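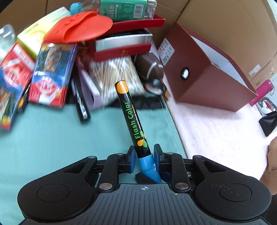
Skaranby Residents' Association
Minutes of the spring general meeting, May 5, 2019
Held in the reading room, Skismont Building

Present: Thư Đoàn (chair), Thiện Đặng, Thảo La, Myroslav Kostiuk, Tùng Hồ (minutes), and 32 residents who signed the sheet.
Apologies: none received.

1. Minutes of the December meeting

Approved with one correction. The line saying the parking question was "settled" now reads "discussed." Myroslav said he had never agreed to anything being settled and would like that recorded. It is recorded.

2. Parking on Nghiêm Street

Thư read out the proposal from Duka, the firm that runs the lot behind the market. Duka would take over the street spaces, put in meters, and sell resident permits at $30 a month. In return it says every permit holder will "typically" find a space within 200 yards of their door.

Thảo asked what "typically" means. The letter does not say. She has written to Duka twice to ask and got the same brochure back both times.

Thiện said 154 households are on the list and he does not believe the street can hold that many cars, meters or no meters. He asked whether Duka had ever sent a person to look at the street in the evening. Thư said the letter mentions a survey but no copy came with it. Several residents said they had never seen anyone doing a survey. One resident said she had seen a man with a clipboard, but he may have been from the water company.

A resident from the corner house spoke in favor. She works nights, comes home to a full street, and would pay for a better chance at a space. Myroslav said a chance is what she has now, for free. The chair asked that people let each other finish.

Tùng pointed out that the permit price is fixed for the first year only. Page four says it will be "reviewed" after that. He has not yet seen a review of this kind bring a price down.

Motion (Thiện, seconded by Thảo): that the association make no reply to Duka until it has the full survey, with dates and times. Carried on a show of hands. Two against. Myroslav abstained on the grounds that he would rather say no now and save the stamp.

Action: Thư to write to Duka and ask for the survey.

3. Street trees

The city has again promised replacements for the dead maples. Thảo reminded the meeting that this was promised in December as well, and that the stumps are still there. She will call the parks office, though she does not expect much from it.

Action: Thảo to call and report back.
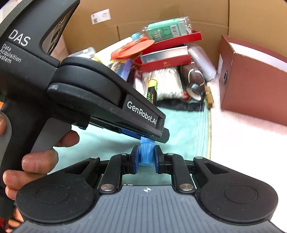

Gripper lettered "DAS," with its blue finger pad on a small light-blue cylinder.

4. Summer street party

Thiện gave the plan: same block, same tables, music to stop at ten. He said the sound system would be better this year. A resident asked in what way. Thiện said it had been looked at. The resident asked who by, and was told by Thiện's cousin.

There was a long exchange about whether to charge for food. Last year's honesty box came up short and it was not agreed why. Thư thought people simply forgot. Myroslav thought otherwise. It was left that people will bring a dish each and there will be no box.

Tùng asked for an actual rain plan this time, in writing. "We'll see on the day" was not accepted.

Action: Thiện to bring a rain plan to the next meeting.

5. Noise from the loading bay

Complaints continue about trucks before six in the morning. The store manager told Thư that early deliveries have stopped. Four residents said they have not. Thảo suggested people write down times for a month, so that the next talk with the manager is less a matter of his word against ours. Agreed.

Action: all residents affected to keep a log and pass it to Thảo.

6. Any other business

A resident asked when the front hall light would be fixed. Thư said the landlord has it in hand. Myroslav asked that the words "in hand" be put in the minutes so they can be read back later.

The meeting closed at 8:50. Date of the next meeting to be posted in the hall.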